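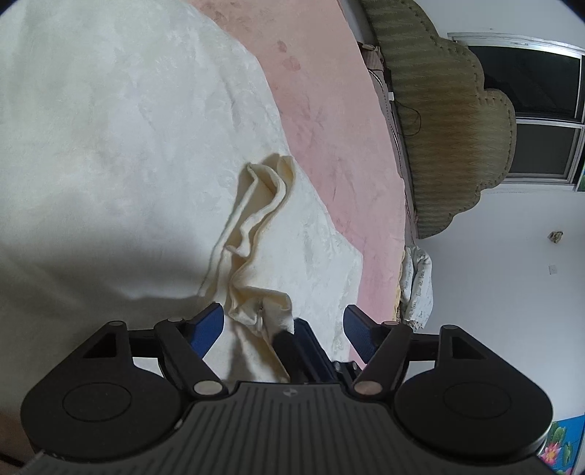
Sunday evening again and my arms ache, so it must be folding week.

If you're new to the blog, I'm in the second year of a robotics club called Trellow, and our project for this term is teaching a robot to fold washing. Well, teaching is a grand word for it. What we do is fold things over and over with hand-held grippers, so that there are plenty of good goes to learn from when it comes to training the thing. Our target is 1000 folds before we're allowed to train anything at all, and I've got a spreadsheet with a row for each one (yes, I colour the rows in, and yes, I enjoy it very much).

The first thing you learn is how much your fingers normally do without asking you. Give me a towel and I'll fold it while watching telly. Give me a towel and two stubby jaws and I turn into a toddler! You pinch one corner, get three layers, let go, try again, and by then the whole lot has twisted itself into a rope. Sunil Pathirana says I go in too steep, and he's right, annoyingly. If you come in low and let the lower finger slide under the edge you get a single layer much more often.

Beds are harder than tables too. On a table the cloth stays put, but a mattress gives when you press on it, and then you grab a bit of sheet along with the towel and drag everything towards you. We did all our April practice on tables and I was feeling pretty smug by the end of it. That didn't last.

Bigger white things with a woven pattern are my current enemy. The shiny bits slip and the seams don't want to bend where you'd like them to, so you have to pick your fold line to suit the seam and live with the edges being a bit off. My rule now is to do the long fold first, flatten it with the side of the jaw, and only then bring the ends in. 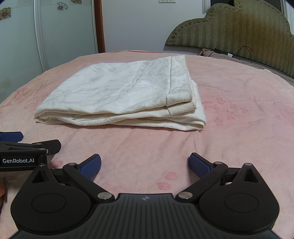 Thilini Bepari reckons I should stop flattening between folds altogether, as it adds an extra move to every go and the robot will only copy my fussing. She'd sooner have a slightly puffy bundle done in fewer steps. I've agreed to do 52 her way and 52 my way and we'll see which set trains better, loser washes the mugs at Dunon for the rest of term.

Next week is pillowcases, then fitted sheets, which I'm trying not to think about. I can't fold those with my own hands! If anyone has a method that works with only two grippers, please leave it in the comments.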